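件名: Re: [コルトデン走友会ML] 冬の練習会とハーフの靴の話

みなさん、こんばんは。フローラです。

返信が遅くなってすみません! ダヴィナさんのメール、通勤の電車で読んで、降りる駅を危うく乗り過ごすところでした。

> ダヴィナ・プリングルです。
> 先日の日曜の練習会、おつかれさまでした。
> 私は春のハーフに申し込んだものの、長い距離になると
> 後半で必ず足の裏が痛くなります。靴はKoseoの軽いほうを
> もう二シーズン履いています。買い替えどきでしょうか。
> それと、Aitkenの坂のコースは初めてでも大丈夫ですか?
> フローラさんは去年走っていましたよね。
> 補給のことも教えてもらえるとうれしいです。

まず靴ですが、二シーズンは長いと思います(笑)。私も同じKoseoの軽いのを持っていて、435キロまで履いたところで、かかとの内側がぺたんこになりました。見た目はまだきれいだったので、もったいなくてそのあと一か月くらい粘ったんですが、ふくらはぎがずっと張ったままで、結局あきらめてWirarの少し厚いのに替えました。最初はふわふわして落ち着かなかったのに、二週間もしたら慣れてしまって、今は長い距離は全部こっちです。ただ、足の形は本当に人それぞれなので、できれば夕方、足がむくんだころにお店で履いてみてください。私はいつもより半サイズ大きいのにしました。痛みが何日も引かないようなら、靴より先に病院へ行ってくださいね。

Aitkenの坂、走りましたよー。大丈夫です。大丈夫ですけど、前半の下りで気持ちよく飛ばすと後半で泣きます。私は泣きました。9キロあたりから公園の裏手を上るところがあって、去年はそこで前の人の背中だけ見て、歩幅を小さくして、ほとんど足踏みみたいな感じで進んでいました。時計は見ないほうがいいです。見てもいいことはありません。上りきると給水所があって、その先はしばらく平らで、川沿いの風が気持ちいいんですよ。あの区間のためにまた申し込んだようなものです。
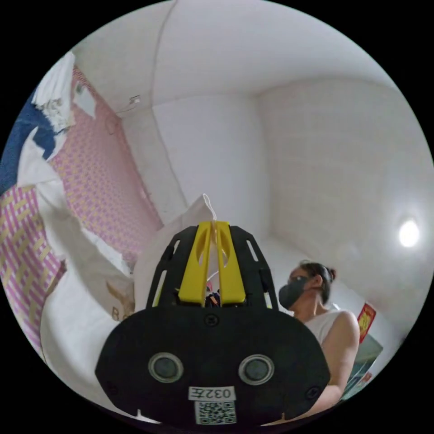 補給については、私は胃が弱いので甘いジェルがあまりたくさん取れません。去年は4つ持って走って、使ったのは半分だけ。残りはポケットで揺れて邪魔でした。今年は小さい羊羹を試しています。冬は固くなって噛みにくいのが難点で、手袋の中に入れて温めておくといいと友人に言われたんですが、先週やったら今度は包みがうまく開けられなくて、信号待ちでずっと格闘していました。何かいい方法をご存じの方、教えてください。水は喉が渇く前に一口ずつ。朝ごはんは、うちはおにぎりとバナナで落ち着きました。スタートの三時間前に食べています。

それから練習会ですが、1月も日曜の朝7時半にコルトデンの橋のたもと集合で変わりません。ゆっくり組は川沿いの往復、元気な組は坂の練習(100メートルくらいの短いのを何本か)にしようかと思っています。本数は当日の顔色を見て決めましょう。ダヴィナさんもよかったらぜひ坂のほうへ! 私もいちばん後ろを走りますので、置いていかれる心配はありません。雨ならお休みで、6時までにこのMLに流します。

あ、あと、前回どなたか紺の手袋を片方忘れていませんか? 左手です。うちで預かっていますので、心当たりの方は私あてに直接メールをください。

ではまた日曜に。

フローラ・クルックシャンク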